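Condwood Water District: a short thread on the June changes to household service. Please read all the posts before calling the office.

1/ Starting in June, homes on the Kalinowski side of the district will be billed every month. Bills have gone out each quarter until now. The rate per gallon stays the same.

2/ The base charge covers the first 2000 gallons. In the last billing year, 756 homes never went over that amount, and their yearly total will not change.

3/ Crews will flush the mains on Karari Road over 4 nights, starting Monday at 10 p.m. Water may look cloudy or light brown the next morning. Run the cold tap in the tub until it clears, and hold off on laundry until then.

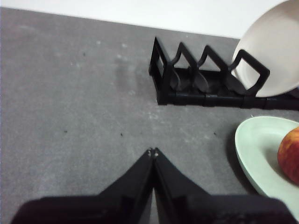
4/ Residents often ask how much water goes to washing dishes by hand. A kitchen faucet left open uses roughly two gallons a minute. Filling one side of the sink for washing and the other for rinsing uses far less.

5/ A slow drip should be reported only if it is on the street side of the meter. Leaks on the house side are the owner's to repair. The district can send a list of licensed plumbers on request.

6/ Meters made by Vuloditz are being read by radio as of this spring. Please keep the lid clear of soil, mulch and parked cars - a blocked lid means an estimated bill.

7/ Questions about a bill may be sent to Gorazd Grgić in Customer Accounts. Have your account number ready. The office is open until 4:30 p.m. and closed for lunch from noon to 1.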